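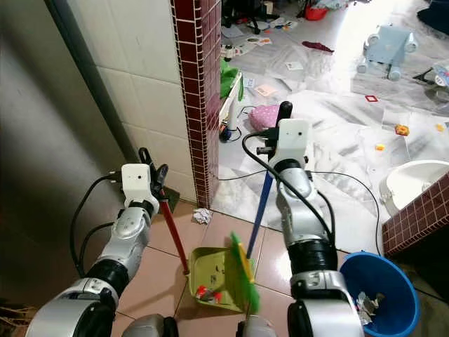
6. Sweeping and dustpan chores

6.1 What this section covers

The Dorow two-arm unit can be set up to sweep loose dry litter from a hard floor into a hand-held dustpan and empty the pan into a bucket. This section covers the choice of tools, the approach to a doorway, the sweep stroke and the transfer. Mopping and carpet are not supported in this release.

Read 6.5 before promising the chore to anyone. A supervised sweep of a small patch of floor is within reach of the current software. An unattended sweep of a lived-in room is not.

6.2 Before you start

1. Confirm that the Wirport controller shows both arms as homed and that the grip force profile is set to LONG HANDLE.

2. Use a long-handled broom and a long-handled dustpan. Short hand brushes bring the wrist too close to the floor and will trigger fault 126.

3. Choose handles in two clearly different colors. The tracker separates the tools by handle color first and by shape second.

4. Place the bucket on the same floor level as the work area, on the broom side. Do not stand it on a rug or across a threshold strip.

5. Pick up cables, clothing and toys within reach of either arm. The unit does not know that a sock is worth keeping.

CAUTION: Keep people and pets out of the work area while the arms are powered. A long handle extends the reach of the arm beyond the envelope given in section 2.

6.3 Setting the sweep

1. Close the left gripper on the dustpan handle and the right gripper on the broom handle. Tug each tool by hand with the drives off. If a handle turns in the gripper, fit the rubber sleeve.

2. Lower the pan until its front edge rests on the tile. Press SET FLOOR. Repeat this step each time the unit is moved.

3. Jog the broom to the pan edge and press SET EDGE. The bristles should bend slightly. Heavy bending flicks light scraps over the pan.

4. Set the stroke length. The default is 400 mm. Shorten it next to a door frame or a basin.

5. Run one stroke at low speed with a hand on the stop button.

Note – grout lines hold fine grit. Extra strokes do little to lift it and add wear to the bristles.

6.4 Emptying the pan

1. Start the LIFT routine. The broom must stay down and clear of the bucket while the pan is in the air.

2. Keep the pan level or tipped slightly back during the move toward the bucket. Light scraps slide out early if the wrist is allowed to roll.
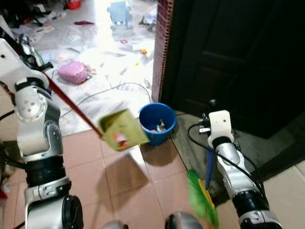 3. Stop with the pan over the bucket opening, then roll the left wrist to tip it. Hold for two seconds before returning.

4. Look into the pan. The unit has no reliable way to detect a scrap of paper stuck to the plastic. Repeat the tip if needed.

5. Return both tools to the start pose and release the grippers one at a time.

CAUTION: Do not let the bucket fill to the rim. The pan can catch on the contents and pull the bucket over.

6.5 Current limits

In the Muli house trials, run by Naomi Barasa for Bitesetti, the unit was given 941 supervised sweep-and-empty cycles on tile. Nearly 400 needed no operator input. The most common stop was a wad of tissue that rolled away from the broom and was then chased out of reach.

A person does the same patch faster and notices what should not be thrown away. Treat the chore as a test of two-arm coordination for now, and schedule an operator for the full run.

6.6 Faults

Fault 17 – handle slip. Stop, clean the gripper pads and repeat 6.3 from step 1.

Fault 126 – wrist too low. Raise the grip point on the handle.

Text revised 5 May 2018. Applies to controller software from the December release onward.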